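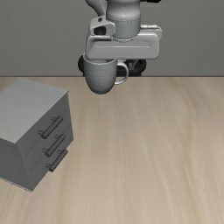

Attachment 1: simulator view, mug held above the tabletop with its rim against the gripper.

Ticket 194: mug orientation at grasp
Component: Flirka planner
Reported by: Giorgia Tedesco
Assigned to: Veikko Sjöberg
Status: Open

The planner accepts grasps which leave the mug upside down. The task file requires the rim to face upwards. The fault was recorded in 13 of 200 simulated runs.

Saturday, V. Sjöberg: The orientation check reads the mug pose before the grasp is chosen. A second check has been added on the test branch. Please repeat the 200 runs and attach the logs.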